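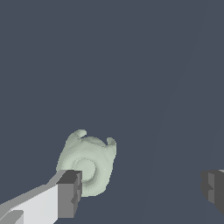

# Vududik library to close for nine weeks while roof and heating are replaced

The public library in Vududik will close to readers at the end of May so that its roof covering and heating can be replaced. The building is expected to reopen after nine weeks. The town council approved the closure at its last ordinary meeting, together with the arrangements for a temporary lending service at the Bach Street school.

The main contract has been awarded to Gerico, which also carried out the repairs to the covered market. A separate and smaller contract for shelving and floor coverings has gone to Flinik. Both firms will work from the yard behind the library, and the public footpath between the yard and the river will stay open throughout the works.

The council's property department reported in the winter that water was entering above the reading room and the local history store. Temporary sheeting was fitted at that time and has remained in place. The department advised that further patching would cost more over the coming years than a full replacement, and that the boiler, installed when the building was last extended, could no longer be supplied with new parts. Members agreed that the two jobs should be done together so that the library would close only once.

## Borrowing during the closure

The temporary service will occupy two rooms on the ground floor of the Bach Street school, with its own entrance from the side gate. It will open in the afternoon during term and from 9 in the morning once the summer holiday begins. Readers may borrow and return items there, collect reservations and use the public computers, although fewer machines will be available than at present.

The stock at the school will consist mainly of recent fiction, large print, picture books and titles for younger readers. Items in the main collection can be reserved in the usual way until the books are packed for storage. After that date the catalogue will show them as unavailable, and requests will be held in order and filled when the library reopens.

Readers may take up to 18 items each before the doors close. Anything borrowed in the final two weeks will be issued for the whole period of the works, and no charges will be made on those loans. Members who already have books at home may ask at the desk for the same extension, provided that the item has not been reserved by another reader. Extensions may also be requested by telephone.

The returns box beside the main entrance will be sealed on the last day of opening. Books should not be left in the porch or handed to the contractors.
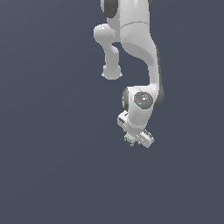
## Access and parking

Scaffolding will be put up along the front and the eastern side of the building. The pavement in front of the library will be narrowed, and a marked crossing will direct pedestrians to the opposite side of the road when deliveries are being unloaded. Deliveries will not be accepted before 8 in the morning or during the hour in which pupils arrive at the nearby nursery.

Two parking bays outside the main entrance will be suspended for the length of the contract. The bay reserved for disabled badge holders will be moved to the corner by the post office and will be signed accordingly. The bus stop is not affected.

Residents whose homes adjoin the yard have been sent a letter setting out the working hours and a telephone number for the site office. Noisy work on the old roof covering is expected to take place mainly in the first part of the programme. The council has required the contractor to stop such work by 6 in the evening and to give notice of any change to the agreed hours.

The bicycle racks will be removed and stored. They will be put back in a slightly different position, nearer the ramp, in response to comments received during last year's survey of library users.

## Collections and reading room

The local history collection will be moved to the council's records store before work begins. It includes parish maps, bound newspapers and the photographs given by the former printing works. Access to the records store is by appointment only, and researchers are asked to allow nine working days for a reply. Material that is fragile or awaiting repair will not be produced during this period.

The reading room will be laid out afresh when the library reopens. The long tables will be retained and refinished. New shelving will be lower along the window wall, which will allow more daylight to reach the desks, and the newspapers will move to the area beside the stairs. The children's corner will gain the space now taken by the old enquiry counter. A plan of the new arrangement is on display in the entrance hall and may be inspected during opening hours.

Comments on the plan should be made in writing and left at the enquiry desk. The library service has asked to receive them before the closure, as the order for the shelving must be confirmed while the building is empty.
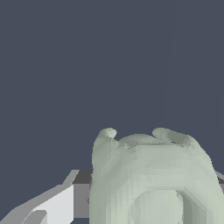

## Groups and events

The groups that meet in the library have been offered rooms elsewhere in the town. The afternoon reading circle and the language exchange will meet at the school. The family history group has chosen to suspend its meetings and will resume when its materials are again available. The homework club will continue at the school until the end of term, with the same staff in attendance.

The summer reading scheme for children will go ahead. Registration will take place at the temporary service, and children who took part last year do not need to complete a new form. The opening session, normally held in the library garden, will be held in the school hall. Families should enter by the side gate, as the main school doors will be locked outside lesson times.
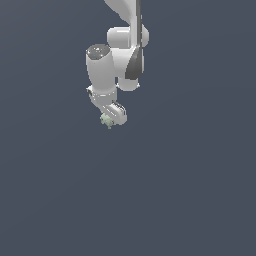
Places at the opening session are limited by the size of the hall, and parents are asked to reserve in advance. Children under 8 must be accompanied by an adult. The closing session is planned for the library itself, subject to completion of the works, and the date will be announced at the temporary service and on the notice board at the town hall.

The home delivery service for readers who are unable to visit the library will continue without a break. Drivers will collect from the school instead of the main building, and some rounds may therefore run at a different time of day. Readers on those rounds will be told individually.

Library cards remain valid during the closure. Cards that would have expired in that period will be renewed automatically, and new members may join at Bach Street on production of proof of address.

The council will publish a short progress notice halfway through the works. Enquiries about loans and reservations should be addressed to the library service, and enquiries about the building contract to the property department at the town hall.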